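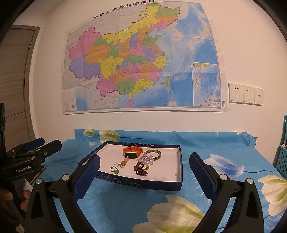 **Maintenance / hand-held grippers**

February 21, 2024, N.Z.

Pads on both grippers checked before the tray task. I cleaned the textured faces with the Larnon wipes and let them dry with the fingers open. On the left unit one pivot screw was turning by hand, so I tightened all four and made a paint mark on each head. Please do not use thread glue there, the black plastic does not like it.

Opening and closing: 50 cycles empty, no click. After this the small items, bracelets and the orange band first, because the beads slip more than the strap.

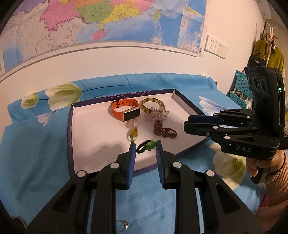

The hair ties are still the hardest, the thin loop goes under the pad edge if the fingers come in too flat. Come in steeper. Pad change stays at 3000 cycles; Salameh wants 1000 for the beaded items, I think it is too early. Spare pads are in the Jotero box, second drawer. Next full check in May.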